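Re: [rundport-players] Clindska on phones, worth it?

2019-12-17

Hi all,

quick one, on my lunch. Got the new mobile build of Clindska on my old phone last night and played up to the second boss. Runs fine mostly. Touch controls better than the last version, still not great in the tight corridors. Plug in a controller if you've got one. 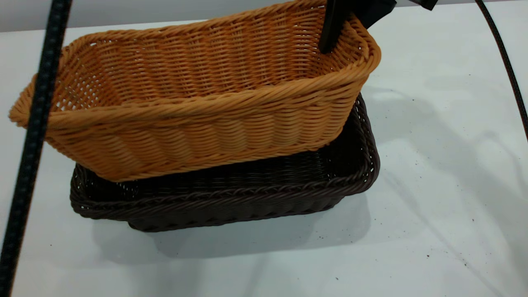 **Mobile / ports**

- Saves: cloud saves work between phone and tablet. Not with the PC version, so no carrying over your old run.
- Download is about 1000 MB, do it on wifi.
- Battery: went from 70 percent to 50 in one sitting. Turn the brightness down, and the shadows off, you wont miss them.
- Colour-blind mode is finally in the main menu instead of buried under Video.
- Sound drops out if you take a call. Restart fixes it.

Havent tried Ustska yet, that port is meant to be out in February. Same team at Tuhumury I think.
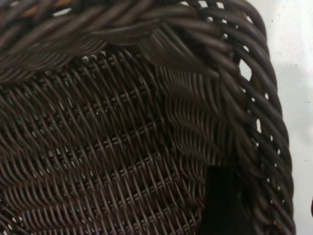
Iraís Ochoa wrote:

> I'd hold off if you only care about co-op. It's 2 players max on mobile, and both need to be on the same network. We tried it over the internet and it just sat on the lobby screen. Solo is good though, and the old maps are all there. Does anyone know if the level editor is coming, or is that PC only for good?

No idea on the editor, sorry. Menu has a greyed out slot under Extras but that could be anything. Co-op on the same wifi was ok for me, bit of lag when teh big rooms fill up.

If someone has it running on a newer tablet can you post your frame rate settings? Mine defaults to low every time I open it.

Xiaoqing Ren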